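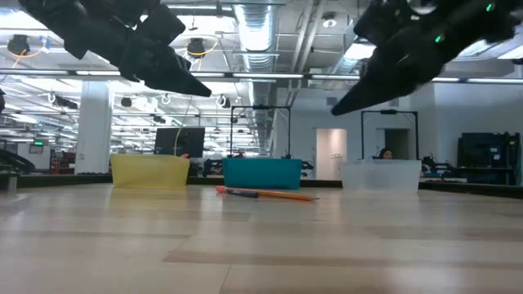

Sorting by Color: Project Report, Skov Group

So our part of the Brerkside project was the planner, meaning the code that decides which bin an object goes to and how the arm gets there. We started in January thinking the perception side would eat all our time (it did not!). The color labels were fine after a week. What hurt was thin stuff lying flat, like pens, where the grasp angle has to match the long axis or the fingers just scrape wood.

Our first version picked the angle from the bounding box, and a pen on a slight diagonal fooled it over and over. Now we fit a line to the mask pixels and turn the wrist to suit. I trained the mask model on 3173 labeled frames from the Ernham set, and yes, I'm still sick of looking at them.

We ran 20 pen trials with each version. The old one got 12, and the new one missed only 2, both from the planner timing out near the bin walls. I bumped the timeout in the Gereteo config but haven't rerun the trials yet, so that's next on my list, along with cleaning up the logging code.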